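Visita al puesto de pinzas manuales de Nurkton

Nurkton abrió en julio su planta baja a los talleres de la zona y nos apuntamos cuatro personas de Dervishi. Íbamos por una cosa concreta: ver cómo tienen montado y cómo mantienen un puesto de manipulación de tela con pinzas de mano. Nosotros vamos a poner en marcha uno parecido y no queríamos empezar de cero.

Las pinzas las llaman Trundetach. El operario lleva una en cada mano y hace con ellas tareas de casa: levantar prendas, estirarlas, doblarlas. Las grabaciones sirven después para entrenar los brazos que la empresa monta en la sala de arriba. A esa sala no se podía pasar.

El cuerpo es negro, ancho y redondeado, con tornillos a la vista. Encima va el bastidor ranurado que sujeta los dos dedos amarillos, planos y con un hueco alargado. Nos contaron que los dedos son la pieza que más se cambia. Cuando pierden agarre, la tela fina se escurre y hay que repetir la toma. El cambio lo hace el mismo operario al empezar el turno y le lleva 7 minutos, comprobación incluida.

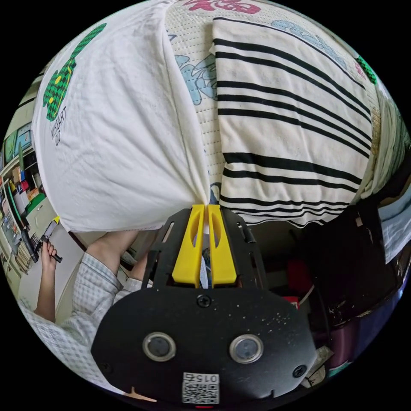 Agarre de varias telas con la pinza 015. A la derecha, el paño de rayas.

La comprobación nos pareció lo más útil de la visita. Con los dedos recién puestos se pellizca primero una sola capa y luego un montón de telas mezcladas, de grosor distinto. Si los dedos cierran torcidos, se ve enseguida en el montón. En ese caso se afloja el bastidor, se vuelve a asentar y se aprieta otra vez. No usan galga. Preguntamos si no sería mejor tenerla y contestaron que la probaron y acabó en un cajón.

Cada cuerpo lleva su etiqueta con código QR y número. Al leerlo se abre la ficha en Castow, el programa de mantenimiento que usan en toda la planta: dedos montados, fecha del último apriete, incidencias. La ficha que nos enseñaron tenía 142 entradas, muchas de una sola línea. A las 600 horas de uso la pinza se retira y se desmonta entera – antes lo hacían cuando fallaba y perdían días de trabajo.

La limpieza es sencilla. La tela suelta pelusa y el polvo claro se nota mucho sobre el negro mate. Pasan una brocha seca por las ranuras y un paño de microfibra por la cara del cuerpo, sin líquidos. Lo hacen al terminar cada tanda de tomas, y lo apuntan.
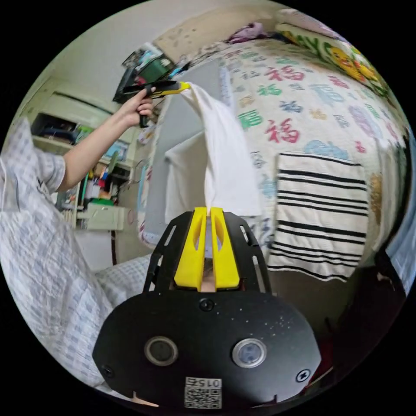
Toalla blanca sujeta entre las dos pinzas, sobre la cama del puesto.

El trabajo con dos pinzas exige más ajuste que con una. Si una aprieta más que la otra, la toalla se va hacia ese lado al tensarla. Por eso las emparejan: las dos de un juego se revisan el mismo día y reciben dedos del mismo lote. Si se avería una, la otra también sale del puesto hasta que vuelve su pareja. Tienen juegos de reserva, aunque no nos dijeron cuántos.

Del puesto en sí hay poco que explicar. Una cama con su colcha, estanterías cargadas de cajas y botes, aire acondicionado en la pared. La colcha estampada se queda puesta durante toda la serie y las prendas se van cambiando.

Lo que nos llevamos para nuestro taller: ficha por pinza desde el primer día, pinzas emparejadas y la prueba del montón de telas después de cada cambio de dedos. Queda pendiente el precio de los recambios. En la hoja que nos dieron figura la referencia 106 para el par de dedos, sin tarifa. La hemos pedido por correo.

Dervishi, 9/29/21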